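1/ Switched our hot water over to a timer in October and said I'd report back. 28 Dec 2022, so here are the numbers and what I'd change.

2/ Background: two-bed flat, top floor, electric immersion heater in a cupboard. Tank holds 124 litres. It had been left on all day and all night since before we moved in.

3/ The timer is a Prosow, the plain one with the dial. An electrician fitted it in under an hour. I wouldn't do it yourself, the immersion is on its own heavy circuit.

4/ First setting was 4am to 7am. Too long. The thermostat was cutting out well before the end, so the last part did nothing.

5/ Now it runs from 5am for 55 minutes, plus a short boost in the evening if someone wants a bath. That covers two showers and the washing up.

6/ Meter readings. The four weeks before the timer: 352 units. The four weeks after: 300. That's everything in the flat, and the second lot was colder, so the water saving is probably a bit more than it looks.

7/ The jacket on the tank was thin and had slipped down. Put a second one over it, a Plasberg, tied at the top and middle. Leave the thermostat cover and the cable clear of it.

8/ Someone asked about turning the thermostat down. Ours is at 60 and it's staying there – lower than that and you get into legionella territory with a stored tank.

9/ Other small thing is the kettle. We fill it once in the morning and what we don't drink straight off goes into insulated cups. Fewer boils through the day. Couldn't tell you what it saves.

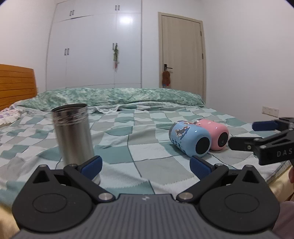 10/ What I'd do differently: jacket first, timer second. The jacket was cheap and I could have had it on years ago.

11/ Also the pipe coming out of the top of the tank. Bare copper for the first metre. Foam lagging from Shabalala on the high street, cut with a bread knife. The cupboard is noticeably cooler now, so towels take longer to dry in there.

12/ Next job is the shower head. Looking at the Evico low-flow one but our pressure is poor – if you have one on a gravity-fed system, let me know how you get on with it.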